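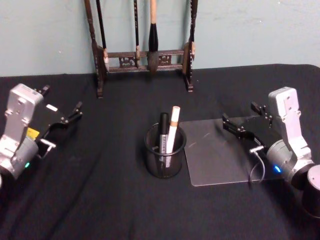
*Brushes at the back on their rack, markers in the mesh cup, clear plate on black cloth.*

# The Desk I Finally Got Around To

I own too many things to write with. I've known this for years, in the cheerful way you know you should floss more, and it took a move across town last October to make me do something about it. When you pack a desk into boxes you meet every pen you ever bought. I met the dried-up ones, the ones with bank names on them, the gold gel pen from somebody's wedding, and a fistful of brushes that had been lying on their sides in a drawer long enough to grow permanent bends.

The bends were what got me. I'd paid good money for those brushes! So I called Kendra MacDonald, who taught the first brush lettering class I ever took, and asked her if they could be saved. She asked how I'd been storing them. I told her. There was a pause, and then she said, "Oh, honey," and invited herself over.

Kendra has been lettering for most of her adult life and her own worktable is almost bare. A cloth, a rack, a cup, a plate. I used to think she cleared it off when company came, but I've dropped in on her at bad times of day and it's always like that. Everything else lives in a closet, in shoeboxes, with the contents written on the ends (beautifully, of course, which is annoying).

She made me start over from the cloth up, so I'll tell it in that order.

## First, something black to work on

I wanted a nice linen in a warm oatmeal color. Kendra let me talk about it for a while and then asked me what color ink was. Fair enough. Black cloth it is, and a big piece, big enough to cover the whole top so you aren't forever tugging it back to where the drips are going to land.

Mine wrinkles. I ironed it twice in the first month and then quit, and I can report that a crease across the cloth does nothing to your lettering as long as you've got a felt pad under the paper. What does matter is that it stays put. A slick synthetic will creep toward you all afternoon. Get something with a little tooth, wash it once before you use it, and let it hang over the front a bit.

The other nice thing about black is how well you can see what's on it. A sheet of white paper practically glows. A clear acrylic plate is a little harder to spot, I'll give you that, and I have put my elbow on one. Once.

## The plate

Which brings me to the plate, my favorite thing on the table now. I'd always used an old saucer for ink and water, and a saucer is fine, but it's got that well in the middle and that rim, and you end up chasing the last of the ink up a slope. A flat clear plate lets you load a brush and roll the tip out to a point, and you can slip a piece of your actual paper underneath to see how a color will read before you commit. I do this constantly with watered-down grays.

Isabelle Carrier, who runs the little supply shop where I do most of my damage, told me to stay away from anything scratchy when I wash it. Lukewarm water, a drop of dish soap, a soft rag. She's right, and I know because I went at my first one with the green side of a sponge. It's now a coaster.

## Hang them or lay them?

Now the brushes. Everybody I asked had an opinion, and the opinions did not agree. Rosário Sampaio, who paints signs and has the steadiest hand I've ever seen, dries hers flat on a towel and then moves them to a rack. Kendra hangs hers tip down straight from the rinse. Isabelle says either one is fine and that what ruins a brush is standing it wet on its handle, so the water runs down into the glue. All three of them shuddered when I mentioned the drawer.

I went with a rack, a dark wooden one, and I keep it at the back against the wall where my sleeves can't catch it. Three brushes. That's the number I was allowed. Kendra laid out everything I owned on the kitchen counter and had me write the same word with each one, and then she asked which ones I'd miss. I'd have said all of them! But when you really do it, one after another, you find that you have a big one you love, a middle one you use without thinking, and a small one for names and dates. The rest were cousins of those. The good cousins are in a shoebox. The bent ones went to Karine Gill next door, whose kids use them for glue, and I hear they're terrific for glue.

(For the record, a couple of the bends did come out. Rinse, shape the tip with your fingers, wrap it in a strip of paper, leave it alone for a few days. I was impatient and kept peeking.)

## And the cup

The mesh pen holder is the cheapest thing on the table and caused the biggest fight. I wanted to fill it. It's a cup! Cups want to be full! Hamish MacAulay, my husband's oldest friend and a man who owns one pencil, stood there eating my crackers and said that if I had to dig for a pen, I didn't have a pen. I've been irritated by that sentence ever since, mostly because I repeat it.

So, two markers. I rough out the spacing with a marker before I touch a brush, and I swap which two are in there depending on the job. Mesh is good because the dust and paper crumbs drop through and you can see what's down at the bottom. It's also light, so it'll tip if you load it up with heavy stuff on one side. With a couple of markers in it mine has yet to go over.

## What it cost me, and what I'd change

Less than you'd think. The cloth came off a remnant table. The rack was the splurge. I had the cup already, holding spatulas, and the spatulas have gone to live in a crock where they seem happy enough.

I would pick the wall color sooner. Mine was a yellowish cream that turned every gray ink muddy to my eye, and I fussed with paint chips for weeks. I'm leaning toward a pale blue-green now – something matte, because a shiny wall bounces the lamp right back at you. Rosário says to paint a big piece of cardboard and prop it up behind the desk for a few days before buying the whole can. I have the cardboard. I do not yet have the sample.

I'd also buy the second cloth at the same time as the first. One's always in the wash, and the day it's in the wash is the day somebody calls wanting place cards. The last batch was 162 of them, for a dinner with a lot of double-barreled names, and I did the first half on a beach towel with a dolphin on it. The cards came out fine. Kendra stopped by in the middle of it, looked at the dolphin, and went to put the kettle on.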